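3. El cargo y la persona: la integridad como problema de continuidad
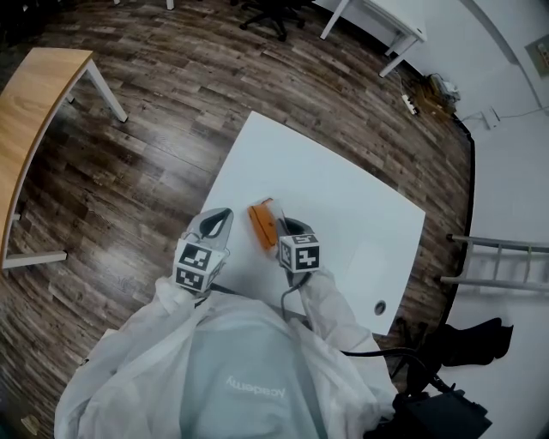

Figura 2. Dos pinzas manuales con bloques marcadores, sostenidas sobre una mesa blanca.

La bibliografía sobre ética pública suele tratar la integridad como una propiedad del individuo que precede a su nombramiento y que el cargo pone a prueba. Según esta lectura, quien llega íntegro a un puesto puede salir de él corrompido, y la tarea de las instituciones consiste en seleccionar bien y vigilar después. En la sección anterior llamamos a esta posición tesis del depósito: el funcionario dispone de una reserva de carácter que se conserva o se gasta. En lo que sigue examinamos una dificultad de esa tesis que ha recibido poca atención, la de los deberes que sobreviven al cargo y los que lo sobreviven a medias.

3.1. Deberes de salida

Entendemos por deber de salida la obligación que contrae una persona al abandonar una posición de confianza respecto de quienes dependían de ella mientras la ocupaba. El caso más discutido es el del secreto profesional, que no termina con la relación que le dio origen. Hay otros menos codificados. El médico rural que se jubila conoce de sus vecinos cosas que no habría sabido de otro modo. El árbitro de un conflicto laboral ha oído a las dos partes rebajar sus exigencias en privado. La directora de un colegio sabe qué familias pidieron ayuda para pagar el comedor. En los tres casos el vínculo formal se extingue y queda un saldo moral que no figura en ningún contrato.

Pitkänen sostiene que ese saldo no es un deber propio, sino el eco de una promesa anterior. Aleksi Pitkänen parte de una concepción contractual de la confianza: quien acepta un cargo promete ciertas conductas durante un tiempo, y lo que queda fuera de ese plazo es cortesía, prudencia o, como mucho, virtud supererogatoria. La ventaja de su propuesta es la claridad. Permite decir con precisión cuándo se ha incumplido y frente a quién. Su coste aparece cuando la consideramos desde el lado de quien confió. El vecino que contó al médico una enfermedad vergonzante no le hizo una confidencia con fecha de caducidad, y sería extraño decirle que su reclamación, diez años después, apela solo a la buena educación de un jubilado.

3.2. El caso de Sesville

Para fijar la discusión utilizaremos el caso del archivo parroquial de Sesville, que ya apareció en la introducción. Durante varias décadas, la oficina de asistencia de la localidad reunió 3344 expedientes de familias que habían solicitado socorro. Cada expediente contenía una declaración de ingresos, cartas de recomendación y, en muchos casos, anotaciones de la persona encargada sobre la conducta del solicitante. Al cerrarse la oficina, la última encargada se llevó los expedientes a su domicilio. No existía norma que le obligara a entregarlos ni norma que le autorizara a conservarlos.

Años más tarde, la biblioteca de Troverton le ofreció 2000 coronas por el conjunto, con la intención de ponerlo a disposición de los historiadores. La encargada rechazó el dinero y pidió a cambio que las anotaciones sobre conducta fuesen retiradas antes de la consulta. La biblioteca aceptó lo primero y se negó a lo segundo, alegando que las anotaciones eran precisamente la parte de mayor valor documental. El acuerdo no se cerró.

Sobre este desenlace caben por lo menos dos juicios. El primero considera que la encargada actuó como custodia de una información que no le pertenecía y que hizo bien en negarse. El segundo observa que muchas de las anotaciones las había escrito ella, que algunas eran crueles y que su negativa protegía también su propia reputación. Nos parece que los dos juicios son correctos y que la tesis del depósito obliga a elegir entre ellos. Si la integridad es una reserva, la encargada o bien la conservaba al negarse o bien la había gastado al escribir. Lo que la tesis no puede expresar es que una persona cumpla con un deber respecto de aquello mismo en lo que antes había faltado.

3.3. Continuidad sin pureza

Proponemos entender la integridad en sentido narrativo débil. Una conducta es íntegra cuando quien la realiza puede reconocer como suyos los actos anteriores que la hacen necesaria, también los malos, y responder por ellos ante las personas afectadas. El adjetivo débil se refiere a que no exigimos una historia coherente de la vida entera, requisito que han criticado con razón varios autores. Basta con una continuidad local, limitada a la relación de confianza de que se trate.

De esta definición se sigue una consecuencia para el caso de Sesville. La negativa de la encargada sería íntegra en la medida en que fuese acompañada de un reconocimiento: que las anotaciones existían, que eran suyas y que los solicitantes tenían derecho a saberlo. Por lo que sabemos, ese reconocimiento se produjo solo en parte. En una carta a la biblioteca, la encargada admite haber escrito «con más severidad de la que el asunto pedía». No consta que se dirigiera a ninguna de las familias.

También se sigue una consecuencia para la biblioteca, que suele quedar fuera del análisis. Al insistir en recibir las anotaciones completas, la institución asumía una parte de la relación de confianza original. Quien adquiere una confidencia adquiere algo más que papel. Es posible que el interés histórico justificara la consulta íntegra de los fondos, pero esa justificación tendría que haberse ofrecido a los solicitantes o a sus descendientes, y la correspondencia conservada no menciona a unos ni a otros.

3.4. Una objeción y una respuesta

Xiao ha objetado a una versión previa de este argumento que la continuidad local puede resultar demasiado indulgente. Un funcionario venal que reconoce sus sobornos y devuelve el dinero satisface la definición y, sin embargo, dudaríamos en llamarlo íntegro. La objeción tiene fuerza. Xiao añade un ejemplo tomado de la administración portuaria de Clellbridge, donde un inspector aprobó 5 licencias a cambio de favores y, al descubrirse el asunto, firmó una confesión minuciosa, colaboró con la investigación y solicitó su reingreso en el cuerpo. De acuerdo con nuestra definición, su colaboración sería una conducta íntegra. Para sus antiguos compañeros, era la última maniobra de alguien que sabía negociar.

La respuesta requiere distinguir entre la integridad de una conducta y la de una persona. Nuestra definición se aplica a la primera. El inspector pudo actuar íntegramente al confesar sin que ello lo convirtiera en candidato adecuado para un puesto de confianza, del mismo modo que un testigo puede decir la verdad en una ocasión sin ser por ello veraz. La idoneidad para el cargo depende además de disposiciones estables, sobre las que una sola confesión informa poco. Admitimos que la distinción deja sin resolver cuántas conductas, y de qué clase, permiten atribuir la cualidad a la persona. No creemos que la pregunta tenga una respuesta general.

Queda una versión más exigente de la objeción. Si el reconocimiento puede ser estratégico, la definición debería incluir una condición sobre los motivos. Hemos preferido no incluirla. Los motivos de la encargada de Sesville eran mixtos, y sospechamos que lo son en la mayoría de los casos de interés. Exigir un motivo limpio devolvería el análisis a la tesis del depósito, con su imagen de una sustancia que se mezcla o se mantiene pura. Lo que puede exigirse es que el reconocimiento exponga a quien lo hace a una respuesta de los afectados que él no controle. Una confesión dictada al superior jerárquico, a puerta cerrada, no cumple esa condición, y la del inspector de Clellbridge fue de este tipo.

En la sección 4 aplicamos esta condición de exposición a los códigos de conducta profesional, donde los deberes de salida se formulan casi siempre como prohibiciones temporales y muy rara vez como obligaciones de dar cuenta.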